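居家饮水器具的配置与日常管理

本博客自开设以来，主要刊载笔者居所内各类器具的使用与维护情况。上一篇整理了玄关鞋柜的调整经过，本篇转入饮水器具，内容涉及保温瓶、水杯、台面、清洗及存放等事项。相关做法自迁入Wurnville现住处后逐步形成，其间有过若干次变更，凡已停用的做法，文中一并注明。

笔者居所面积有限，厨房与起居空间相连，未设独立餐厅。饮水原在厨房灶台旁进行，热水壶、调味瓶、砧板与水杯同处一处，取用时多有妨碍，水渍与油渍亦难以分别处理。今年七月起，饮水一项整体移至起居空间靠墙的桌上，厨房仅保留烧水功能。移出之后，灶台一侧空出的位置用于放置沥水架，两处互不占用，此项安排沿用至今。

桌子购自Kalinowski旧货行，桌面长1,220毫米，白色。选用白色桌面，事前曾有顾虑，恐其不耐脏污。使用以后，笔者认为白色桌面对于饮水区较为适宜：茶渍、咖啡渍一经滴落即可辨认，擦拭是否到位亦一望可知。原先厨房所用深色台面，水渍干透后留下一圈白痕，须侧光方能发现，往往积存多日。桌面擦拭使用微湿棉布，其后以干布复擦一遍，不使用含研磨颗粒的清洁剂。

饮水桌上的常备器具，经过两次精简，目前为保温瓶与水杯两类，另有一只浅托盘视需要摆放。烧水由Rernex电热壶承担，容量1,000毫升，置于厨房，不上饮水桌。水烧开后灌入保温瓶，由保温瓶转移至桌上，再分倒入杯。此一流程看似多出一道手续，其便利在于桌旁无须拉接电源，亦不必在杯子附近放置高温壶体。

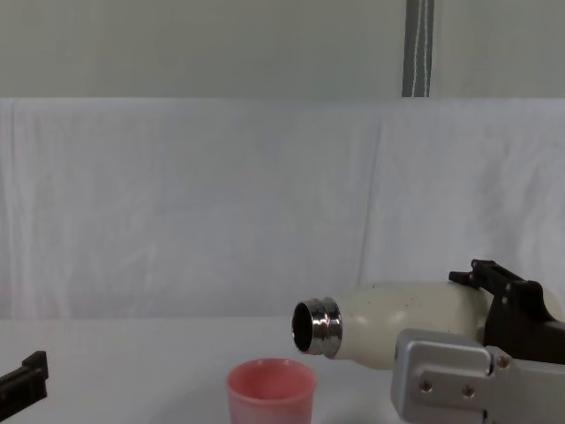 栏目：居家器物 / 饮水

一、保温瓶

现用保温瓶为米白色，瓶身光滑，肩部散布少量细小深色斑点，瓶口为金属，外侧带有螺纹。斑点一项，有读者曾在旧文下留言询问是否为污渍，并建议以小苏打擦洗。在此统一答复：带斑点釉面风格的器具，其点状花纹不属于清洁对象，用力擦洗只会损伤表面，不会使斑点减少。判断某处深色痕迹究竟是花纹还是污渍，可用湿布轻擦后观察布面，布面无色，即不再处理。

保温瓶的选择，笔者所看重者首先为瓶口。瓶口内缘若有较深的卷边，卷边内侧容易积水，干燥缓慢，日久产生异味。瓶口外侧的螺纹同样是需要留意的部位。盛装清水时，螺纹处并无明显残留；盛装豆浆、奶茶或加糖饮品之后，液体常沿螺纹渗入瓶盖内侧，次日开盖即有黏滞之感。本居所自去年起规定，保温瓶只盛清水与不加糖的淡茶，其他饮品一律另用容器。规定执行以后，清洗所需时间明显缩短。

瓶盖的管理单独说明如下。倒水时瓶盖应完全取下，不宜虚搭在瓶口。取下的瓶盖，内面朝上放置于托盘或干净布巾之上，不直接扣在桌面。内面朝下放置，桌面上的灰尘与水分会附着于密封圈，再旋回瓶口，等同于将其带入瓶内。笔者早年未注意此事，一只旧瓶的密封圈即因此发黑，虽经多次浸泡仍未恢复，最终更换。更换用的密封圈购自Flilura网店，尺寸须事先量准，内径与厚度均应核对。笔者第一次所购者厚度偏大，旋紧时阻力过重，开盖亦极为费力，退换一次后方才合用。

密封圈每周取出一次，固定于星期六上午进行。取出时以竹签钝头轻挑，不使用金属尖物，以免划伤。洗净后平放晾干，不悬挂，不曝晒。装回之前，应检查凹槽内是否仍有水迹。凹槽带水即装回密封圈，水分封于其中，异味由此而生。此节在旧文中已有提及，仍有读者反映瓶盖异味难除，经询问，多数即是未待凹槽干透所致。

关于保温性能，笔者无专门测量设备，仅以一支家用食品温度计做过记录。早晨灌入沸水，傍晚开瓶时尚烫口；灌水前先以热水温瓶者，效果略好。温瓶的做法是倒入少量热水，盖好静置片刻，倒去后再正式灌装。冬季必行，夏季可省。灌装高度以留出瓶盖下沉的余量为限，过满则旋盖时热水外溢，有烫伤之虞，家中有儿童者尤应注意。

二、水杯

水杯的配置，过去以瓷杯为主。瓷杯质感较好，亦便于去渍，缺点在于磕碰易损。迁居以来损坏瓷杯数只，多发生在清洗与收纳环节，饮用过程中反而少见。碎片落入水槽排水口，清理颇费周折。此后瓷杯改为待客使用，平日饮水改用塑料杯。

塑料杯的适用范围须加以限定。不同材质的耐热程度差别较大，应以杯底或包装上的标注为准，无标注者，笔者一律只盛常温水与凉水。本居所内部另设一条较为保守的界限，即水温高于80度时不入塑料杯，须先倒入瓷杯或玻璃杯放置，降温后再行转倒。此数值为笔者自定，并非出自任何标准，读者可按自家杯具情况从严掌握。保温瓶所出之水，上午一般仍然较热，故上午用瓷杯，下午用塑料杯，已成习惯。

塑料杯的颜色亦有可议之处。深色杯不显茶渍，外观上较为省心，实际却容易使人延误清洗。浅色或半透明者，渍迹一旦形成即能看见。笔者原有一组墨绿色杯，使用半年后以白纸巾擦拭内壁，纸巾呈褐色，始知积渍已深。该组杯子现已转作他用，其中两只盛放阳台花铲与标签，其余用于调和洗涤液。

水杯数量不宜过多。常用杯多于实际人数，未洗者便容易堆积。本居所现行办法是每人一只常用杯，颜色互不相同，客用杯另柜存放，用毕当日洗净归还原处。办法施行之初，家人偶有混用，后以颜色区分，情况有所改善。混用本身并无大碍，主要问题在于混用之后无人认领清洗之责。

三、倒水

倒水一事，向来不为人所重视，笔者起初亦认为无须成文。促使笔者对此加以整理者，是饮水桌启用首月桌面上反复出现的水迹。水迹位置较为固定，均在杯子靠近瓶子的一侧。经观察，原因有三：其一，瓶口与杯口距离过远，水流落入杯中后溅出；其二，收瓶过慢，末段水流沿瓶口外侧下淌；其三，杯子摆放过于靠近桌沿，持瓶者不得不侧身操作，角度难以掌握。
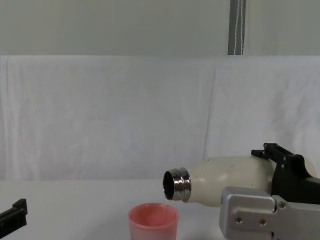

倾倒角度应先缓后急，再以较快动作收回，此为笔者反复比较后所取之法。保温瓶盛水较满时，瓶身稍倾即有水出，倾角过大则水流骤至，浅杯难以承接；水位降低以后，瓶身须接近横置，方能继续出水。瓶身横置之时，瓶口应与杯口保持相近高度，略偏于杯的一侧，如图中米白色瓶横于粉色塑料杯的右上方，瓶口大致与杯的上部齐平，水流落差较小，溅出的机会亦随之减少。杯子宜先放稳于桌面，不宜一手持瓶、一手持杯悬空相就。杯沿之下颜色较深的一圈，亦可借作目测的界线，水面到达该圈以前即应收瓶，杯口留有余地，端起行走时不致洒出。

带螺纹的金属瓶口，收瓶时较为容易挂水。螺纹凸起部分会滞留少量水滴，瓶身转正后，水滴沿肩部下行，于桌面留下环形水痕。处理办法是收瓶后以干布在瓶口外侧轻拭一周，再旋回瓶盖。擦拭用布应与擦桌用布分开，笔者以缝线颜色区别，白线者用于瓶口与杯口，蓝线者用于桌面。两种布巾分别晾挂，不共用挂钩。

出水量的控制，亦与瓶内水位有关。满瓶时倒第一杯最易失手，故满瓶首倒宜用容量较大的杯。家中长辈腕力较弱，满瓶提起较为吃力，笔者遂将灌装量减至七成，每日多灌一次。此项调整增加了一次烧水，换来的是倒水时的稳妥，长辈亦愿意自行取水，不必事事等人代劳。

倒水时间上，本居所无硬性要求。上午工作时段，笔者通常每隔一段时间起身倒水一次，兼作休息。曾有一段时间设置闹钟提醒，间隔30分钟，执行数日后因过于频繁而取消，改为每完成一项事务后起身。该做法无须计时，亦不打断手头工作，至今未再改动。

四、清洗

清洗分为每日清洗与定期清洗两类。每日清洗于晚饭后进行，保温瓶倒空余水，以长柄刷刷洗内壁，清水冲净，倒置沥水，瓶盖另行冲洗。水杯以软海绵清洗，塑料杯不使用钢丝球或硬质百洁布。塑料表面一经划伤，渍迹便沿划痕附着，愈洗愈难。软海绵按月更换，换下者剪去一角，转用于清洗水槽，剪角即为标记，以防误用。

定期清洗仍安排在星期六，与取洗密封圈同时进行。保温瓶内壁若见白色水垢，以柠檬酸兑温水静置后刷洗，用量依包装说明，不随意加大。水垢与异味应分别对待，柠檬酸用于水垢，小苏打水用于异味，二者不同时使用，同时使用仅产生气泡，效力互相抵消。密闭瓶内更不可同时投放后旋紧瓶盖，瓶内压力升高，存在危险。静置期间一律敞口，并放置于儿童不能触及之处。

外壁的清洗相对简单。浅色瓶身易留指印与笔迹，以湿布蘸少量中性洗涤剂擦拭即可。笔者曾以漂白类产品处理一处圆珠笔痕，笔痕虽淡，周边漆面亦随之失去光泽，两者相较，得不偿失。该瓶现用于外出，瓶身套有布套，痕迹不再外露。瓶身尽量不浸泡，尤其不宜整夜浸于水槽之中，水分自底部缝隙渗入后难以排出，摇动时若有水声，即为渗入之征。

金属瓶口的光亮程度，可作为清洗是否彻底的参考。洗净擦干者，反光清晰；残留水垢者，表面发雾。笔者每次擦干后对窗查看一遍，用时甚短。螺纹之间以旧牙刷刷洗，牙刷须先经沸水烫过，专用于此，平日收于杯架侧面的小筒之内。

五、晾干与存放

晾干环节，过去将保温瓶直接倒扣于沥水架，瓶口紧贴架底，空气无法流通，翌晨内壁仍有水珠。现改为斜放，瓶口与架底之间留有空隙，夜间即可干透。梅雨时节干燥较慢，可将长条棉布卷起插入瓶内，布端露出瓶口，吸取内壁余水，取出后再行斜放。布卷不宜过粗，以能自由抽出为度。

水杯晾干后倒扣存放，抑或正放存放，各家习惯不同。笔者家中柜内灰尘较多，取倒扣一法，柜板上铺有透气网垫。网垫每月取出冲洗，晾干后铺回。若无网垫，倒扣于平板之上，杯内余湿不易散出，反不如正放加盖布巾。

杯具不叠放。塑料杯相套，取用时常有吸附，用力拔出容易脱手。瓷杯相套，则杯口易生细小崩口，饮用时有划伤嘴唇之虞，且不易察觉。柜内空间确有不足者，可减少杯具数量，不建议以叠放解决。本居所年初清理一次，清出多年未用的杯具一箱，送至社区交换点，其中包括笔者在校期间所用搪瓷杯一只，杯底已见锈迹，未予送出，现存于书桌抽屉，盛放回形针。

保温瓶长期不用时，应确认内部完全干燥，瓶盖不旋紧，与瓶身分开收存。笔者有一只旧瓶，旋紧存放一冬，次年开盖气味甚重，以茶叶水浸泡、日间敞口通风，历时一周方才消退。此后凡收存器具，均在盖与瓶之间垫一张吸水纸，纸上以铅笔注明收存月份。

六、费用

部分读者来信询问饮水区整理的总体开支。现将笔者留存的收据汇总，桌子、托盘、密封圈、长柄刷及布巾合计1,220元，其中桌子占大部分，电热壶与保温瓶为原有物品，未计入。桌面长度与合计金额数字相同，纯属巧合，笔者核对收据时亦曾以为抄写有误，复核两遍，数字无误。

七、读者来信简复

有读者询问，饮水桌可否兼作餐桌。笔者家中偶有兼用，用前将保温瓶与水杯移至边柜，用后先擦去油渍，再以清水布复擦，待干后归位。若每日均须兼用，则移动过于频繁，不如将饮水器具集中于一只带提手的托盘，整体搬动。

另有读者询问，办公室内可否照此办理。办公室取水设备与居家不同，保温瓶清洗条件亦有限，笔者仅在此提出一点：下班前应倒空余水，敞盖过夜。其余事项，待笔者整理办公用品时再行说明。

又有读者询问布巾裁剪尺寸。擦瓶口用布不必过大，单手可完全握住即可，过大则布角易扫到杯子。笔者所用者由旧棉质枕套裁成，四边卷缝，已洗多次，吸水性较新布为佳。

下一篇拟整理茶叶罐与干货的存放，其中玻璃罐标签脱落一事尚在比较不同胶贴，待有结果后再行刊出。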